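4.2 Agreement between critics and audiences on mid-budget romance

The corpus holds 3,728 reviews of 83 films. Of these reviews, 557 appeared in print and the rest on review sites or personal blogs. Each review was coded on two scales: overall verdict (five points, from strongly negative to strongly positive) and attention to performance (the share of sentences that mention an actor or a character by name). Coding was done by two readers working apart. Where they differed by more than one point on the verdict scale, a third reader settled the score.

Print reviews gave more space to performance than blog reviews did, and the gap held when length was controlled. Verdicts showed a weaker pattern. Print critics were harsher toward films with a wedding or reunion plot, but the difference shrank once release month was added to the model. Films released in July drew shorter and milder notices in both groups - an effect we had not planned to test and report only as an observation.

Two films account for much of the spread. Purkau, a slow drama set over one winter in a ferry town, was praised in print for its lead performance and faulted on blogs for its pace. Drivska showed the reverse. Print critics called its second half thin, while blog writers returned often to the kitchen quarrel between the sisters and quoted its dialogue at length. Removing both films lowers the correlation between performance attention and verdict but does not change its sign.

Set dressing and props were coded as a separate item under domestic space. Mentions were rare. Only 56 reviews named a household object, and most of those did so in a plot summary, where the object carried no judgment. We therefore left the item out of the regression and treat it in the notes on coding.

Figure 6. Kitchen items and toy food on a white tabletop, two views.
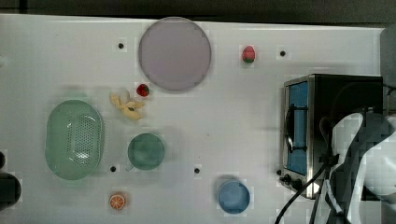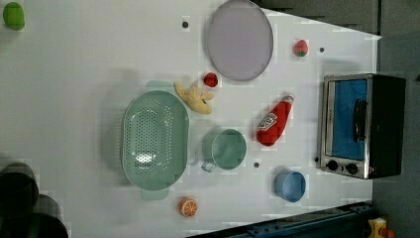

Veronika Lengyel, in a written response to the draft, questioned the use of a single verdict score. A review of Pornenura, she noted, may admire the acting and still advise readers to stay home, and the five-point scale records such a text as neutral. She would split the verdict into a judgment of craft and a recommendation, then rerun the comparison for Purkau and Drivska first, "as those are the two films where the single score is doing the most work." She also asked that Simon be dropped from the sample, on the grounds that it was reviewed mainly as a comedy.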